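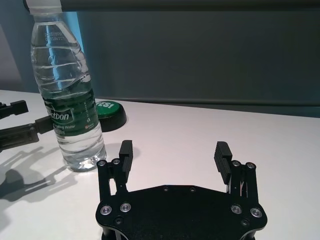

Fachbereich Bildung und Teilhabe | Koordinierungsstelle Sprachförderung Vadeven

Zwischenbericht an die Marulanda-Stiftung
Vorhaben: Sprachcafé und Alltagslotsen im Quartier Vadeven
Berichtszeitraum: erstes Förderhalbjahr, Stand April

1. Stand des Vorhabens

Das Vorhaben läuft seit Beginn der Förderung an zwei Standorten, im Gemeindesaal und in den Räumen der Stadtteilbibliothek. Der im Antrag vorgesehene dritte Standort an der Berufsschule konnte noch nicht eröffnet werden. Die Schule hat den zugesagten Raum wegen einer Brandschutzsanierung zurückgezogen und stellt ihn frühestens nach den Sommerferien zur Verfügung. Die dort geplanten Termine wurden auf die Bibliothek verteilt, die dafür ihre Öffnungszeit am Abend bis 20 Uhr verlängert hat. Der Stiftung entstehen dadurch keine Mehrkosten.

Im Berichtszeitraum fanden 46 Termine des Sprachcafés statt. Angemeldet haben sich 113 Personen, von denen ein großer Teil mehr als einmal teilgenommen hat. Die Gruppen sind am Vormittag kleiner als am Abend. Am Vormittag kommen vor allem Eltern mit Kindern unter drei Jahren, am Abend Berufstätige aus Pflege, Gastronomie und Logistik. Für den Abend besteht eine Warteliste.

2. Alltagslotsen

Die Schulung der Lotsinnen und Lotsen wurde mit dem Modul "Behördenpost verstehen" abgeschlossen. 43 Beratungen wurden seither dokumentiert. Am häufigsten ging es um Nebenkostenabrechnungen, um die Anmeldung in der Kita und um Schreiben der Krankenkasse. Rechtsberatung wird nicht geleistet; in solchen Fällen verweisen die Lotsen an die Mieterberatung oder die Migrationsberatung.

Die Dokumentation erfolgte zunächst auf Papier. Die Bögen waren zu lang und wurden unvollständig ausgefüllt, vor allem die Felder zur Dauer des Gesprächs und zur Weitervermittlung. Seit Februar wird ein gekürzter Bogen mit einer Seite verwendet. Die Angaben aus den ersten Wochen sind deshalb mit den späteren nur eingeschränkt vergleichbar. Wir bitten, dies bei der Auswertung zu berücksichtigen.

3. Unterrichtsmaterial

Die Materialreihe "Pavel" (Arbeitstitel nach der Hauptfigur der Lesetexte) umfasst jetzt acht Hefte. Sechs davon sind im Einsatz, zwei liegen beim Lektorat. Die Texte wurden nach Rückmeldungen aus den Gruppen überarbeitet. Heft 2 zum Thema Wohnungssuche war für die Anfängergruppen zu schwer und wird für Stufe A2 neu eingeordnet. Zu Heft 4, Arztbesuch, wünschen sich die Gruppenleitungen Hörtexte. Die Aufnahmen sind für das zweite Halbjahr vorgesehen.

Gedruckt wurden die Hefte bei Virix in einer Auflage von 375 Exemplaren je Heft. Die erste Lieferung von Heft 3 hatte vertauschte Seiten und wurde von der Druckerei kostenfrei ersetzt. Die Ausgabe verzögerte sich dadurch um zwei Wochen.

4. Personal

Die halbe Koordinationsstelle ist durchgehend besetzt. Die Honorarstelle für die Kinderbetreuung am Vormittag war von Januar bis März vakant. In dieser Zeit mussten vier Vormittagstermine entfallen, die bis zum Herbst nachgeholt werden. Inzwischen teilen sich zwei Honorarkräfte die Aufgabe.

5. Finanzen

Die Mittel wurden entsprechend dem Finanzierungsplan verwendet. Bei den Honoraren besteht wegen der Vakanz ein Rest. Bei den Druckkosten ist die Planung überschritten, da der Papierpreis nach Antragstellung gestiegen ist. Wir beantragen, den Rest aus Position 2 (Honorare) nach Position 5 (Material und Druck) umzuwidmen. Die Gesamtsumme bleibt unverändert. Die Belegliste wird mit dem Verwendungsnachweis eingereicht.

6. Planung für das zweite Halbjahr

Eröffnung des Standorts Berufsschule, sobald der Raum freigegeben ist
Zweite Abendgruppe in der Bibliothek zum Abbau der Warteliste
Druck der Hefte 7 und 8, Hörtexte zu Heft 4
Auffrischungstermin für die Lotsinnen und Lotsen im September
Befragung der Teilnehmenden in einfacher Sprache

Offen ist die Nutzung des Gemeindesaals ab Oktober. Die Gemeinde prüft derzeit, ob der Saal an zwei Vormittagen für die Seniorenarbeit gebraucht wird. Eine Entscheidung ist für Juni angekündigt. Das Ergebnis teilen wir der Stiftung schriftlich mit.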